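Call for participants: pay, hours and worker status in app-based home services

Hollmont is recruiting people who take household repair, cleaning, assembly or small electrical jobs through a mobile app or online booking platform. The study looks at how such work is classified, what it pays once unpaid time is counted, and what changes when a worker moves from self-employed to employed status. It covers the Brurkby and Alvarado areas. Recruitment closes at the end of June, or earlier if all places are filled.

There are 171 places for workers and a further 26 for people who run or manage a local booking service. The two groups complete different questionnaires and are not told who is in the other group.

Who can take part

You can apply as a worker if you are aged 18 or over, have completed paid jobs through at least one app or platform in the past six months, and do most of that work in either study area. It does not matter whether you also hold another job. People who drive passengers or deliver food are not covered this time, unless they also take household jobs. Agency staff on a fixed weekly rota are excluded.

You can apply as a manager if you set rates, allocate jobs or handle disputes for a service with at least three active workers. One person per firm may apply.

What is involved

Workers keep a diary for four weeks. Each entry records the time a job was offered, the time it was accepted or declined, travel, time on site, materials bought and the amount paid after fees. Cancelled jobs are entered too – these were under-reported in the pilot. An entry takes two or three minutes. The diary can be kept on paper or in Zundness, the logging tool supplied by the study, which runs on most phones and does not record location.
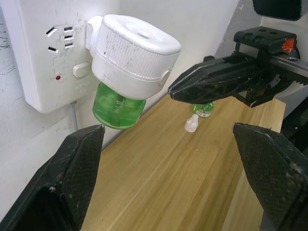 Wall socket panel with a plug-in mosquito repellent vaporizer.

After the diary period, each worker attends one interview of up to 90 minutes, in person or by telephone. Questions cover insurance, sick pay, tax, ratings, how prices are set, and the terms agreed when joining the platform. Please have a copy of those terms to hand if you still have one. You may refuse any question.

Managers do not keep a diary. They complete one written questionnaire and one interview, mainly on how costs would change under different rules on employment status.

Payment and expenses

Workers receive £230 in total. Half is paid when the second week of the diary is received and the remainder after the interview. Anyone who withdraws before the end of week two is paid for each full week completed. Travel to an interview is refunded at the standard public transport fare. Payments may count as taxable income and could affect some benefits, so check your own position before applying. Managers are not paid but receive the full report.

Use of information

Diaries are stored under a number, separately from names and bank details. No platform is given individual records, and firms are described in the report by size and type of service only. You can withdraw your data up to the date of your interview. Taking part does not amount to employment by Hollmont.

How to apply

Complete the short form on the Hollmont website or ask for a paper copy at the Brurkby office, open from 9.30 am to 4 pm. State which platforms you use, the kind of jobs you take and how many hours you worked last week. Please do not send customer details or screenshots showing addresses. Applicants will hear within ten working days.

14 shares | 3 comments

gridley_fix: Does furniture assembly count if the booking comes through the shop and not an app? Same sort of terms, as far as I can tell.

Hollmont recruitment: Yes, if the shop passes the job to you through an online booking system and you are paid per job. Please mention it on the form.

moppetandpail: Half my week is unpaid travel between cleans so I'm glad it's in the diary. Form sent.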